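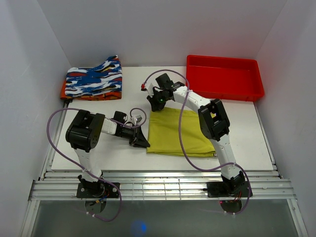

Photo: Semeniuk. Same licence as the data, see Licence.

Irnov Remnant Listings
README and data card
Version 2, last updated 2021-12-08

Summary

Irnov Remnant Listings is a text dataset of short sale listings for fabric remnants, offcuts and second-hand yardage. It has one row per listing and covers the Nomosmont remnant exchange from its first sale up to the closing of the old website. Photographs from the listings are not included.

The data was put together to study how sellers describe colour and pattern when they have only a line or two to do it in. It has also been used to test search synonyms and to check spelling variants in craft vocabulary.

Files

listings.csv: the main table
colour_terms.csv: every colour word found in the descriptions, with the normalized form beside it
pattern_terms.csv: the same for pattern words
CHANGES.txt: differences from version 1

All files are UTF-8 with Unix line endings. Fields containing commas are quoted.

Fields in listings.csv

id: integer, stable between versions
title: as typed by the seller, maximum 57 characters
description: as typed by the seller, maximum 300 characters
fibre: seller's choice from a list of 8 values, including "unknown"
width_cm, length_cm: numeric, may be blank
condition: new, washed, used or flawed
colours: normalized colour terms separated by semicolons
pattern: one normalized pattern term, or blank for plain cloth
month: month of listing, without the day

Measurements given in inches or yards were converted to centimetres and rounded to the nearest whole number. The original wording is still in the description field, so anyone who wants to redo the conversion can.

How the colours were coded

Colour terms were taken from the title and description only. Coders did not look at the photographs. If a seller wrote "multi" and nothing more, the colours field says "multi".

Order is kept as the seller gave it. A print of wavy strokes in royal blue, white, black and red, with small touches of yellow, could be listed as "blue print", "primary colours" or "multi" depending on who was selling it, and all of these turn up. They have been left alone. Orange and rust are separate terms. Grey and gray are merged under grey.

How the patterns were coded

Each listing gets a single pattern term. Where a seller used more than one, the first was kept. "Wavy", "squiggle" and "brush stroke" are grouped under abstract. "Check", "plaid" and "gingham" are not grouped, as sellers used them for different things.

Known problems

Fibre content is what the seller believed it to be and was never tested. "Cotton" is probably overused.

Length is missing more often than width. Bundles sold by weight have neither.

Listings from January are thin. The exchange accepted no new stock that month.

Some sellers relisted unsold pieces with the same text. Exact duplicates were removed, but near duplicates were not.

French-language listings were left out of version 1 by mistake. They were restored in version 2 with their original accents. Their colour terms are normalized to the English list.

Personal information

Seller names, phone numbers and pickup addresses were removed before release. If you find one we missed, open an issue giving the id only and do not paste the text.

Licence

Creative Commons Attribution 4.0. Please credit "Irnov Remnant Listings, version 2".

Related

The Gendden button and trim list uses the same colour terms and can be joined on the normalized form. It is kept in its own repository and updated separately.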